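Plate Loading With a Simulated Arm Before Building the Real Cell
Project report, second term
Workshop course, Stetness

1. Purpose of the project

The shared workshop at Carroll has a small corner for laboratory equipment, and our group received permission to build an automatic loading station in it. The station must take a multiwell plate from a holder and put it on the tray of a plate sealer. At present this is done by hand, and a person has to stay next to the machine for the whole run.

Our budget was small, and the arm is shared with two other groups. For this reason we decided to make the complete cell in simulation first, and to cut metal and drill holes only after the motion was acceptable. The project has the name Drekidel in our files, and I use this name below.

2. Method

The table was measured first, and then the model was made in the same size. I drew the mounting plate and the plate holder myself. The arm model came with the simulator package, and the sealer was modeled from our own measurements with a ruler and a caliper, so small errors in it are possible.

The program has one sequence: go to the holder, close the gripper, lift, turn, lower over the tray, open, and go back. Each start position was moved a little by a random value, so that the program could not depend on one exact place.
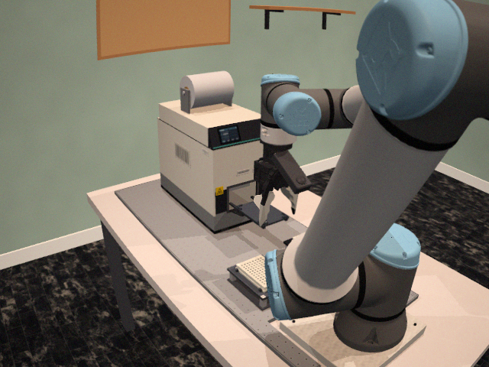
The position of the base was the most difficult decision in Drekidel. When the base is far from the sealer, the arm must stretch and the last movement becomes slow. When it is near, the elbow has to fold too much. In the layout we kept, the base stands on a square mounting plate with small holes near its corners, the plate holder is beside the shoulder, and the arm reaches across the table to the tray with the fingers open. The holder is so close to the shoulder joint that the blue cap hides part of the well plate from this side. I therefore changed the viewing angle many times during the work, and I recommend to other students that they save several views at the beginning.

3. Results

The final version of the program was run 162 times in simulation. In 3 of these runs the plate did not sit correctly on the tray, and all of them had a start position at the limit of the random range. The other runs finished without an error.

I reduced the speed to 80 percent for the lowering movement. It makes the cycle a little longer, but before this change the plate sometimes turned between the fingers when the arm stopped.

4. Building in the workshop

The mounting plate was cut at Derklow, a metal shop near the school, from our drawing. The first one had the holes too close to the edge, which was my mistake in the drawing, and it had to be made again. The second one fits the table. The plate holder is printed and still needs sanding on one side.

5. What is not finished

The real tray stops in a slightly different place each time it opens, and the simulation does not include this. We want to add a simple sensor for it. The gripper pads should also be tested for wear, and we plan 3,000 closing movements on an old plate before the station is used by other people. The cables of the arm are missing in the model too, and they must be fixed to the table in a way that does not limit the turn of the base.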